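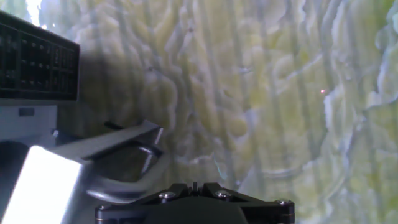
Figure 1. The marbled backdrop panel in pale yellow-green and white, with the black compartment panel at the upper left.

Surface Patterns for a Small Work Corner
Student project report, course module Interior Materials, Mustcombe
Submitted 2025-11-21

1. Background

Our group was asked to choose a background surface for a small work corner in the Mallow room. The old wall was plain gray and many students said that it felt cold. The task had two parts: to select a pattern, and to find out how people feel when they work in front of it for a longer time. I wrote the sections on pattern and light, and the other members of the group wrote the survey and the cost plan, which are handed in separately.

2. The pattern

We compared three designs. The first was a plain cream color, the second a fine linen print, and the third the marbled one in Figure 1. In our notes we called the marbled design Cerska, after the name on the sample folder.

Cerska has cream and light yellow-green areas, and between them there are wavy lines in a bluish white. The lines close into rounded shapes of different size. Some of us saw stone in it, others saw cabbage leaves. I find the cabbage more convincing, but in the survey the word "marble" was easier for people to understand, so we kept it.

There are also faint vertical streaks in the surface. On the small sample I did not notice them. On a large area they give a slightly striped look, and this should be considered by anyone who orders from a small sample only.

3. Light and shadow

The pattern does not look the same everywhere. Toward the right side of Figure 1 the green becomes very pale and the white outlines are stronger. In the shadow left of the center, the same colors turn to a dull olive and gray. I had expected that a light pattern would make the corner brighter in all places, but a soft shadow is enough to take away most of the freshness.

For this reason we recommend to test the sample in the darkest place of the room first. If the olive tone is accepted there, the rest will not be a problem.

4. Dark objects in front of the pattern

The black panel has straight ribs and small cells, and next to the rounded shapes it looks quite heavy. The light gray block under it is more quiet. We discussed if all equipment in the corner should be light gray, but this would be a question of budget and not of design. My own opinion is that one black object is acceptable – two or more would make the corner look crowded.

5. Survey, short summary

The questionnaire was answered by 111 people, and 42 of them put the marbled design in first place. The linen print came very near. Negative comments about Cerska were mostly that it is "too busy" for reading. The method for the questions follows the Hassanpour handout from the second lecture.

6. Open points

We did not test cleaning, and we did not look at the surface under evening light. The joint between two panels also needs a decision, as the rounded shapes will not continue from one panel to the next without careful cutting.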